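Photography and Society
Week 6 handout: Who decides how a sitter looks?

Read this before Wednesday. Bring the Prusten reader, which has the longer version of the portrait studio chapter.

Last week we looked at portraits as records. This week we ask who made the choices in them. A studio portrait has at least two people behind it, the one who paid and the one who worked the camera, and they did not always want the same thing.

Our main source is the Aledholm studio collection. It holds 300 glass negatives, mostly of mill families and shopkeepers. In 70 of them the sitter wears a coat that belonged to the studio. You can tell because the same coat turns up on different people, with the same mended cuff.

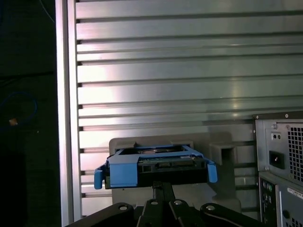
Two readings of the coat are common in student papers. The first says the studio imposed it, and that the sitter gave up something by putting it on. The second says the sitter asked for it and used the visit to try out a position in life that was closed to them on other days. The order book supports both at different points. Some entries say "coat wanted." Others only list a charge for it.

Terms to know:
Sitter: the person portrayed, whether or not they paid.
Commission: the agreement on price, size and number of prints.
Self-fashioning: choosing clothes, pose and props to present a particular self.
Carte: a small mounted print, cheap enough to hand out to relatives.

Price matters here. A dozen cartes at Aledholm cost less than one large framed print, so a family could send its picture to people who would never visit. Think about who was expected to look, and what they already knew about the sitter.
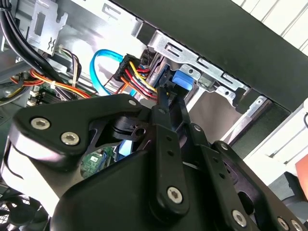 Sastry disagrees with the whole question, arguing that freedom is the wrong word for a visit that lasted ten minutes and followed a fixed routine. On this view the pose tells us about the studio's habits and very little about the person. The order book is then the better source, and the portraits come second.

For Wednesday
Choose one portrait from the Prirnance website and write 200 words on a single choice visible in it. Say whose choice you think it was and what evidence you would need to be sure. Do not use the coat.

Papers over the limit by more than 100 words will be returned unread.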